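Workshop Tips: Recording Good Block-Stacking Demonstrations

Tips for the bench, collected from the people who run it. Updated 22/01/2021.

Most bad training data is made before the arm moves. The notes below cover tabletop tasks with small painted blocks, recorded by hand guiding or by teleoperation. They assume the arm is already calibrated and that you know where the stop button is.

Fix the work surface first. If the board or slab can slide, tape the corners and mark its outline on the bench. A shift of a finger's width between sessions is enough to make two batches disagree about where the table is. Wipe the surface with a barely damp cloth and let it dry. Old scuffs and paint marks can stay, but do not add new ones halfway through a batch. Marble patterns are fine to work on. Polished ones throw highlights, so tilt the lamp until the glare leaves the wrist view.

Keep worn blocks in the set. Chipped corners and rubbed paint give the model some variety in surface, and repainting one block in the middle of a batch does more harm than the wear did. If a block must be replaced, start a new batch number.

Check colors under the lamp you will record with. Red and red-orange drift together under warm bulbs, and so do magenta and pink. If you cannot tell two blocks apart on the monitor, the labels will be wrong sooner or later. Write color names on a card and use only those names.
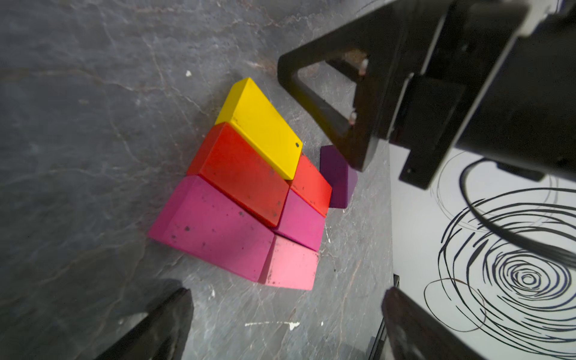
Werkia Bench Group - Manipulation Data

Leave room for the fingers. Blocks packed snugly against one another are hard to pick from the middle, and operators tend to nudge the whole group to get a grip. For early batches, set the target block a little apart, as with the purple one beside the cluster. Go to tight clusters once the simple picks are clean.

Approach from above and pause before closing. One second is enough. The pause gives a clear point for splitting the episode later, and it stops the operator from correcting sideways while the fingers are already in contact.

Vary the start, not the method. Change the position and angle of the blocks for every episode, but pick them the same way until the batch is done. Mixed techniques can go in a second batch with its own tag. Do not reset the blocks to a drawn outline unless the batch sheet says so.

Keep some failures. A dropped block followed by a clean recovery is worth saving - tag it "recovery" and keep going. A dropped block followed by a hand reaching in is not. Stop, discard the episode and reset.

Dress the cable. Leave enough slack for the full wrist rotation, then run the arm through its widest reach by hand before the first episode. If the cable drags on a block at any point, clip it higher.

Treat loose paper as part of the setup. A sheet at the side of the work area will be seen by the wrist camera, whatever is drawn on it. Either leave it in place for the whole batch or change it on purpose between episodes.

Batch size. We record 56 episodes per sitting and then change operators. Grip timing gets sloppy after that. A usable first set for one pick task is 1,000 episodes. The Ferlow set was closed at 1,440, and the Pernby set went to 1,931 after the lamp was moved and part of it had to be repeated.

Review on the same day. Play back every tenth episode at double speed and look at three things: whether the fingers are visible at contact, whether the block is fully released before the arm lifts, and whether the recording starts before the first motion. If one check fails, review the whole sitting.

Cleaning the fingers. Paint dust builds up on the gripping faces and makes light blocks slip. Use a dry brush, then a lint-free cloth with a little isopropyl alcohol. Keep alcohol off the blocks, as it softens some craft paints.

Storage. Blocks go back in the tray with the batch card on top. Spare finger screws are in the second drawer, left side.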